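From: Kjell Söderlund
To: caster-users
Subject: Re: [caster-users] Hand-held demos vs. remote control for desk tasks
Date: Wednesday, 16:17

Hello all,

Replies inline, and then a longer bit at the end about the markers, as two people have asked me about those off-list.

On Wednesday morning, Brunik wrote:
> We have been recording everything by remote control so far, with the
> leader arm on one side of the bench and the Caster arm on the other.
> It works but it is slow. A single "pick up the book and put it on
> the shelf" takes our operators most of a minute and they get tired
> quickly. Before we order grippers for hand-held recording, could
> somebody say what the catch is?

The catch is mostly that you find out later whether a demonstration was any good. With remote control the arm has already done the movement, so you know it can reach. With the hand-held gripper a person can twist their wrist or lean over the desk into a pose the arm will never get to, and the recording looks perfectly fine until you try to replay it. We filter for this overnight. Of the 3,667 demonstrations we had at the end of July, most of the rejects were reach problems, and nearly all of those came from people who had never driven the arm themselves.

So now every new person spends a morning on remote control first, even if they will only ever record by hand. They get a feel for how far the elbow goes and they stop doing the big scooping movements.

> Do you see a difference in the grasps?

Yes. By remote control people close the fingers hard and wait, as they can't feel anything. By hand they close gently and start lifting at once. I prefer the second, but it does mean the finger width has to be logged properly, or the robot learns to let go of things. Check the width at fully open and fully closed at the start of each session and write both values into the session file. Wróbel's script does it if you pass it the gripper number. 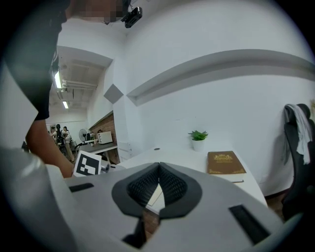
> How tidy does the workspace need to be?

Less tidy than we thought at first. We used to clear the whole desk before each session and the policies were then thrown by any mug or plant they met. These days we leave ordinary desk things where they are and only move them between batches. People in the background haven't caused us trouble either. Changes in the light have, so if somebody switches off half the room, start a new batch and note it.

> And what about the textured finger pads? Ours arrived smooth.

Textured is better for books and anything with a glossy cover. If yours are smooth, ask for the other set before you record much. We mixed the two for a while and had to tag 16 sessions by hand afterwards, which I would not wish on anyone. Whatever you choose, put the same pads on the robot.

Now the markers. We lose tracking for one reason far more than any other: the operator's own hand or sleeve gets between the marker card and the camera. What has helped:

Print them matt. Ours were laminated to begin with and the ceiling lights wiped them out at certain angles.

Keep the card flat. A card with a slight bend will still be detected, but the pose drifts, and you won't see it in the preview.

Reach from behind the card if you have to reach in at all. Left-handed people find this awkward and should swap sides before they start recording, never halfway through.

Look at the tracking log after the first 2 demonstrations of a session. If it has gaps, stop and fix it there and then. I once let a whole afternoon go by on the assumption that it would sort itself out.

On cost, since Brundulard asked in the other thread: we didn't save money on equipment, we saved it on people's time. The arm is still needed for checking. We replay 17 demonstrations from each batch on the real thing, chosen at random, and if more than a couple fail the whole batch gets looked at again.

I would not give up remote control altogether. For anything where the robot has to push against something, closing a stiff drawer for instance, we still record that way. A person holding the gripper pushes with their whole body without noticing, and the arm can't copy it.

The filter settings are in the usual folder. The reach limits in there are for our mounting height, so please change them before you run it on your own data.

Regards,
Kjell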